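Painted the floor before the baseboards. How do I cut in the skirting without wrecking it? 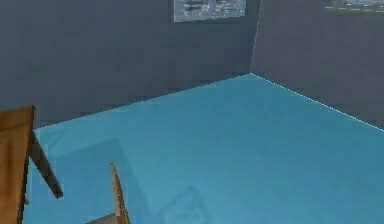 Teal floor, dark gray walls.

Ashraful Patwary
Asked in Floors & Trim, November 2018

I have a spare room, 2 dark gray walls that I like, 2 more that I will get to, and a wood floor that I painted a light teal because carpet quotes made me laugh out loud in a store. The floor took three coats and most of October. It is the nicest thing I have ever done with a roller.

What I did not do was put the baseboards on first. They are still in the garage, bare pine, leaning on the lawnmower. Everyone I have mentioned this to makes the same face.

So now I have a choice. I can paint the boards in the garage, nail them up, and then fill and touch up the nail holes over a finished floor. Or I can nail them up bare and paint them in place, on my knees, an inch above the teal, with my hands. I have met my hands.

Other things that may matter. The floor isn't dead level, so in places there will be a gap under the boards that you could post a letter through. The paint is an oil-modified floor enamel and the can says it takes 6 days to cure, though it also says "easy cleanup," so I don't know how much I trust the can. My brother-in-law says to tape everything. My brother-in-law's bathroom has tape in it from the previous owner.

White trim, semi-gloss, if anyone cares. I would like this finished before my in-laws need the room at Thanksgiving.

3 replies

Trimby
Member, 576 posts

Paint them in the garage. Two coats on the face and the top edge, and one on the back if the wall is an outside wall. Lay them across a couple of sawhorses and you can do the whole room's worth in an evening while listening to the game.

Then nail them up with 2 inch finish nails into the studs, and fill the holes with spackle on your fingertip. Wipe it flat with a damp rag right away so there's no sanding to do. The touch-up is a dab from an artist's brush at each hole. You will be holding a brush over your precious floor for maybe ten minutes total, and you can slide a cookie sheet along underneath as you go. I have a cookie sheet that has not seen a cookie in years.

On the gap: don't caulk it. Caulk between a board and a painted floor catches dirt and goes the color of a sidewalk by spring. Get shoe molding, paint that in the garage too, and nail it to the baseboard, not down into the floor. It bends enough to follow the low spots. Caulk the top edge against the wall all you want, but run it thin on dark gray because every smear will show. Wet finger, wet rag, and stop fiddling with it once it looks okay.

Cope the inside corners if you can stand to. If you can't, miter them and put a bookcase there.

Distero

just use quarter round and tape it off, mine came out fine. took me one afternoon. had some bleed under the tape but theres a rug now

Mendetti
Member, 200 posts

Agree with Trimby on nearly all of it. I'd add a couple of things from doing a porch the wrong way.

Dry to the touch and cured are different animals. The number on the can assumes a warm, dry room, and a spare room in the fall with the door shut is neither. Press a thumbnail into the enamel somewhere the bed will go. If it leaves a dent, wait. If you have to kneel on it before then, kneel on a clean folded blanket. Do not kneel on cardboard with printing on it. I had the word FRAGILE backward on my porch for two summers.

Same goes for tape, which will happily lift young paint. If you must use it, get the low-tack kind and pull it the same day.

Also, pine knots will bleed yellow through white semi-gloss. Hit them with shellac primer before your first coat, or you'll be back here in March asking about spots.

Ashraful Patwary

Thumbnail left a dent. Waiting. Boards are on the sawhorses with primer on the knots, and my wife would like it known that the cookie sheet was a wedding present.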